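Nurndale Clothing Swap - Frequently Asked Questions

Last updated 15 July 2024

Most of what gets asked by email is on this page. Please read it first, I answer the inbox at night and I am slow. Loan Đồng

When is the next one?

Two swaps a year, April and fall. The fall date goes up on the home page once the hall confirms. Not before. Please don't email to ask, I don't have it either.

Where?

Saltora Hall, Gillon Street side. The Tedesco Road doors are locked on swap days. There is a ramp on the Gillon Street side and the whole swap is on one floor. Restrooms past the coat hooks.

How does it work?

Bring clothes, get tokens, spend tokens on other clothes. One token per item accepted. Coats and lined jackets are two tokens in, two tokens out. Everything else is one for one, including the fancy stuff. No we don't give extra for labels.

Do I have to bring something?

No. Come with nothing and you get three tokens at the door. No questions, no form.

Is there a fee?

No fee. Jar by the door for hall rent if you want to. Coins fine.

How many things can I bring?

Fifteen per person. We took in 160 bags one year with no limit and were sorting until midnight. Never again. Kids count as a person if they are with you.

What condition does it have to be in?

Washed, dry, wearable as is. Missing one button is ok if you pin the spare to it. Not ok: broken zippers, underarm stains, stretched out elastic, anything that smells of smoke or basement.

What do you NOT take?

Underwear, used socks, swimwear, bike helmets, car seats, bedding, pillows. Shoes yes, but clean soles and tied together. Costumes only in the fall.

Do you take knitwear?

Yes, and we never have enough in the larger sizes. Fold it, don't hang it, hangers leave shoulder bumps. Check elbows and cuffs for moth holes by holding it up to a window.
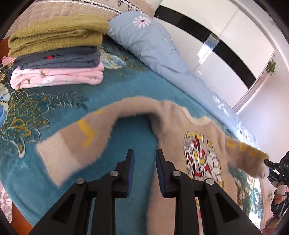
Sweaters go fastest of anything, so we are picky at drop-off and it saves time if you look yours over at home. Lay it out flat on the bed, sleeves out, and go over the front and both cuffs. Long fuzzy pile like on the beige one hides a lot, so part it with your fingers. Same for prints, a cartoon hero on the chest or yellow lettering down the sleeves is fine with us (kids and adults both grab those) but if it's cracked or peeling leave it home. Pilling is fine if it's light. Heavy pilling, shave it first. And turn out the neck, that's where makeup is.

What about wool that shrank?

Label it with the size it is NOW. Masking tape and a pen. We had a men's large that would have fit a six year old.

How should I wash things before bringing them?

However the label says. Unscented detergent if you have it, several of our regulars get headaches from the strong stuff. No fabric softener on fleece or anything fluffy, it mats down.

How do I wash a fluffy sweater without wrecking it?

Asked every single time so ok. Inside out, in a mesh bag, cold, gentle cycle, nothing with velcro in the same load. Low spin. Press the water out in a towel, don't wring. Dry flat away from the heater, turn it over after a few hours. When its dry shake it hard and brush with a soft clothes brush, one direction.

If the label says acrylic or polyester a very low tumble for five minutes at the end brings some fluff back. Wool or mohair, no dryer at all.

Can I iron over a print?

No. Inside out, low heat, cloth between. Or just don't iron it.

When do I drop off?

Morning of the swap, 9 to 11. Doors open for swapping at noon. We can't store bags beforehand and please do not leave them outside the hall, they got rained on last April and the lot was ruined.

Can I drop off and leave?

Yes. Tokens are good for that day and the next swap. After that they expire. Put them somewhere you will find them, we can't look you up.

How do you sort?

By type then size, tables for folded things and rails for hung things. Kids along the back wall. Table numbers are on the floor plan by the door. Please put things back on the table you got them from, even messy. Messy on the right table is better than neat on the wrong one.

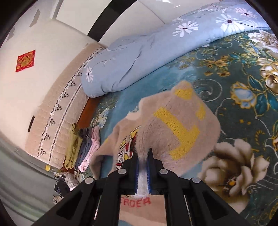 Handling on the tables is the other thing I want to mention. People pull from the bottom of the stack and the whole stack goes over, every time. Lift the top ones off first. With soft knits take a good handful from the middle of the body. A small fold pinched up, with all that fluffy beige fabric hanging off it, is how you get a stretched spot, and if there's big yellow lettering across the part you're lifting the print gets creased too. Two hands if it's heavy. Cardigans, button them before you put them back. If you're not sure where something came from there's a basket at the end of each row marked RETURNS, use it.

Can I try things on?

Yes, four curtained booths by the stage. Five items at a time. There is one full length mirror outside the booths and one near the coats. Over your clothes is quicker for sweaters and jackets.

Can I hold something for a freind?

Until 1 pm, no. After that yes if you have the tokens for it.

Can I take it all if I have the tokens?

Fifteen items in the first hour. After that spend what you like. Resellers: we know, please wait for the last half hour like everyone has asked you to.

What happens to leftovers?

At 3 pm tokens stop and whatever is left is free, one bag each. What remains after that goes to the church closet on Tedesco Road, and worn out textiles go in the rag bin. Last swap we packed 44 bags for the closet.

How many people come?

108 through the door in the fall, 102 in April. The first hour is crowded. If you don't like crowds come at 2, there is still plenty, mostly tops and kids stuff.

Are kids allowed?

Yes. There's a corner with books and crayons. Not supervised. Strollers ok but the middle aisle is tight, use the side.

Dogs?

Service dogs only. Allergies, plus the fur gets on everything.

Can I get something back if I change my mind?

If it's still on the table, sure, costs a token like anything else. If it's gone it's gone. Check pockets before you drop off too. We've found keys, a passport, a retainer. Found items are kept until the next swap, email with a description.

I took something home and it has a hole. Can I return it?

Bring it next time, we'll give you the token back. Or bring it to the mending table on the day, 12 to 2. They do small holes, buttons and hems. No zippers. Bring your own yarn if it's a hand knit and you want it to match.

How do I get rid of pilling?

Electric shaver or a fabric comb, garment flat, light pressure. Not on long pile, you'll shave a bald patch. For long pile snip the worst ones with small scissors and brush.

Moths. I found moths. What now?

Don't bring anything from that closet. Bag it, freezer for two weeks, out for a day, freezer again for a week. Then wash. Then it's welcome. Vacuum the closet edges while its in the freezer.

Parking?

Lot behind the hall, small. Street parking on Gillon Street is free all day. Unloading zone at the ramp is ten minutes, please really be ten minutes.

Can I help out?

Yes please. Setup 8 am, sorting 9 to 12, pack down 3 to 5. Helpers get five tokens per shift and first look at 11:45. Sorting is where we are shortest. Closed shoes, bring water.

Do you lend out the rails?

Yes, to groups in Nurndale, pick up and return yourself. They don't fold so you need a van.

How do I get reminders?

Sign up sheet at the door or email with "list" in the subject. Two emails a year, one with the date and one the week before.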